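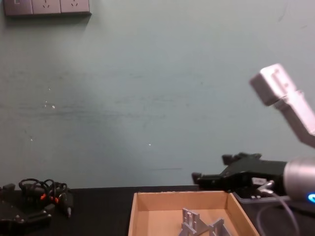 Rent day at the Goodall building and the line goes down the stairs again. Two flights, people leaning where people always lean. Every small landlord has a wall like the one in the back office there, pale blue-green, smudged, a long dark streak running across the middle of it, sockets up top. Paint it or leave it? That question, more than taxes or boilers or the roof, is what splits the people who rent out rooms in this town. I spent a couple of weeks asking.

Carol Ackroyd leaves it. She has 20 units between Goodall and the old Zukon block by the rail cut and she has not done a full repaint between tenants in years. Touch up, wash down, move on. "They want the keys," she told me. "They want to know does the heat work." Her father painted everything, every time, same cream, out of the same five gallon buckets, until the window sashes wouldnt close. She spent most of one January scraping them. Never again, she says.

Fair enough. But walk through one of her places with somebody who is about to sign and watch their eyes. Baseboards. Behind the door. The bit of wall next to the light switch. They don't say anything. They go quiet and then they ask about the deposit.

The deposit is where it all ends up, of course. Most of the fights I heard about were over marks. Not holes, not broken doors — marks. Where a couch back rubbed. Where a desk was shoved in too hard. Tenant says wear and tear, landlord says damage, and both of them pull out a phone with a dark photo on it that could be any wall anywhere. One couple on the second floor at Zukon lost about 2,000 dollars that way, most of it listed as "walls" on a single handwritten sheet. They got some back. It took letters.

What counts as normal? Ask three people. A mover told me anything below knee height is fair game. A retired painter said it depends on the paint, and then he talked about paint for an hour and I let him. Cheap flat paint holds on to everything, he said. You scrub it and you get a shiny patch, so now you have a mark AND a patch. Eggshell will wipe. Semi-gloss will wipe all day but shows every lump in the plaster, and plaster around here is mostly lumps.

His routine, for anybody who needs it before move-out. Dry cloth first. Then warm water with a drop of dish soap, soft sponge, start at the bottom and work up so it doesn't run in streaks. Rinse. Leave it alone till morning. Only then decide if you need a brush. Stay well clear of the outlets with anything wet. And don't buy the little sample pot and dab, he says, unless you know the exact can it came from. Color drifts. A wall that's had six summers of sun is not the color on the lid any more.

Newer buildings handle it with software, naturally. The management company at Zevora Court uses a check-in app called Trakex, where you walk around on day one and log each room, then do the same walk on the way out. Tenants I met there liked it fine. One had logged 2 rooms and given up, which he now regrets. Another did the inside of the oven, every shelf, and recieved a thank-you note from the office.

Carol doesn't use an app. She has a ledger, green cover, rubber band. Under each unit she writes what she saw the day she handed over keys, in pencil, and the tenant initials it. Some of the entries are lovely. "Smells of onions but clean." "Good light. Scrape by closet, was there before the Dunns." She has kept deposits, she says, but not often, and never for a scuff.

Would she paint if someone asked? She thought about it. If they were staying, yes. She'd buy the paint and they could do the work and she would knock a bit off the first month. Two tenants have taken her up on that. One picked a mustard yellow so strong it showed through the next three coats, and she still has half a can of it under the stairs if anyone is interested.

By the time we finished the line was gone and she was putting the band back on the ledger. Someone had left an umbrella on the landing.

Filed under: Home & Money / Renting / Features

Search stories Enter keyword Go

More in Renting
The broom closet that rents as a studio
Who pays for the boiler?
Roommates, leases and the one who leaves early
Six keys, one door: a locksmith's morning
Letters: your worst move-out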